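Chapter 2
Filled Bottles: Shoulder, Fill Line and Label

Beatriz Baptista and Josphat Swai

A filled beverage bottle is inspected in three zones. The neck carries the closure and stays empty except for headspace. The shoulder spreads the load from the closure to the body wall. The body holds most of the liquid and carries the label. This chapter covers the last two zones. Closures are treated in Chapter 3.

The fill line is the level at which the liquid surface meets the wall of an upright bottle. When it falls within the shoulder, a small change in volume produces a larger change in height than it would in the body, because the cross section narrows toward the neck. The reader should sight the line at eye level. Seen from a higher position, the far side of the surface comes into view and the line becomes a band. 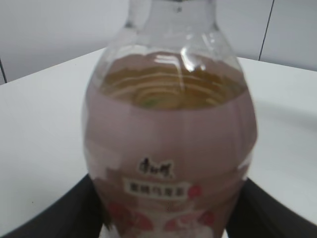
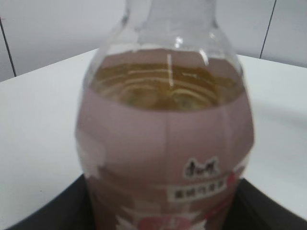
Figure 2.1. Clear plastic bottle with an amber, tea-colored liquid and a pink label, viewed from slightly above.

Reflections are the second source of reading error. Ridges in the shoulder bend light and can place bright streaks across the liquid surface. Moving the lamp, with the bottle left in place, will shift a reflection but not the true line.

Label position is measured from the base of the bottle to the upper edge of the label. In the Garnard exercises at the end of this chapter, the specified height is 149 mm and the bottle height is 249 mm. Take the reading at the seam and again on the opposite side. A difference between the two readings indicates a tilted label.

Section 2.1 defines the terms used for shoulder profiles. Section 2.2 gives the procedure for reading fill height.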